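5 min read

# Karstead kitchen cell: setup notes

Hi! I look after the simulated kitchen cell in Karstead, and these are the notes I wish I'd had in July, when I inherited it from the Drumcombe folks. Load the cell, reset the arm, and check the fixed stuff before you touch anything else.
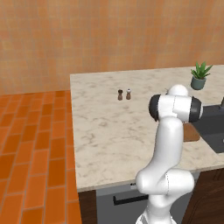
*Room camera, arm over the counter.*

If the base pose is off, everything after it is off too (ask me how I spent a Wednesday). I reset it from the config file, never by dragging.
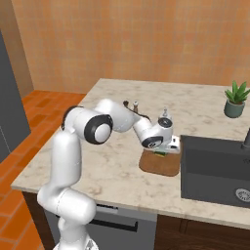 Joint offsets live in `offsets.yaml`, and I re-zero them every 200 episodes. Do the wrist last. I like to check it with the gripper low over the cutting board, the way it is there, just above the little green and yellow thing – a bad offset is easy to spot that close!

Then run the approach test, 14 passes at slow speed.

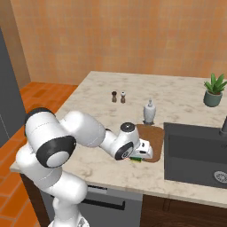 *Approach check: gripper down, sponge at the front edge of the board.*

The wrist camera gets its own calibration. Run `nerex_cal` and keep the residual under 6.
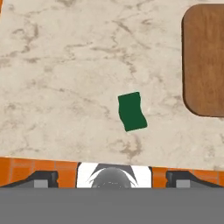
Camera mount drift is my number one headache. I compare both fingers every time, and with the light gray pads showing left and right it's a quick look. Bare marble around the sponge helps too.

**Comments**

**pangilinan:** Does the re-zero wipe my saved poses?

**Roland Mottram:** Nope, they're in a separate file.

**gritty61:** Wrist last fixed mine, thanks!!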